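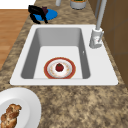 Teaching by hand, one plate at a time

When Chun-yin Mak shows visitors her work, she first gives them the controller and asks them to take the fruit from the plate in the sink. Most of them fail. They push it against the rim, or they close too early and lift nothing. "After that they are more polite about the robot," she says.

Mak leads the demonstration work at Raruvstead, a small company in Skevton which teaches household tasks to robot arms by remote control. The kitchen is simulated. Its granite counter and white sink exist only in the software, and so does the red-rimmed plate with the small red fruit on it. The person who moves the arm is real, and sits at a desk with a controller in one hand.

I visited the office in August. I asked her why a sink, when so many teams begin with blocks on a table.

"A sink has walls," she answered. "On a table you can come from any side you like. With a sink you must come from above, and you must think about the tap also. The tap is tall. New operators forget it completely, and they look only at the fruit."

The team calls this set of tasks Gekside. In its simplest one, the operator must pick up the fruit and put it on another plate on the counter. One good performance from beginning to end is called a demonstration, and for each task Mak wants 100 of them before she lets anybody train a model. The whole collection has now 3,000.

I supposed that a good demonstration was a fast one. Mak shook her head. She prefers an operator who is a little slow but does not stop in the middle. "If you stop to think, the robot learns to stop. It doesn't know that you were thinking. It copies the waiting, and then it waits for ever above the sink."

She also does not throw away every mistake. If the operator misses the fruit and then corrects the hand calmly, the recording is kept, and she marks it as a recovery. If the operator becomes angry and shakes the controller, it is deleted. A normal session lasts 30 minutes, and after this she sends people out to drink something.

Before joining the company, Mak worked with real arms, where a person holds the arm by the wrist and leads it through the movement. I asked if she misses it.

"Yes, I miss the weight. When you hold the arm, you feel when it touches the plate. With remote control I must see the touch, and from the camera the front wall of the sink can hide it from me. So we changed the camera 3 times. I am still not satisfied."

The controller software, which they named Chow, lets the operator make the movements smaller near an object. Mak uses this less than her colleagues do. She thinks it makes people lazy in the wrist.

We spoke also about the other things on the counter, like the braided bread and the blue plate. They are not part of the fruit task, but the operator is expected to keep away from them. In some recordings they are moved to other positions, so that the model does not learn the path as one fixed line.

At the end I tried the task myself. I touched the tap on the way down and Mak wrote something in her notebook. She would not tell me if my attempt was kept.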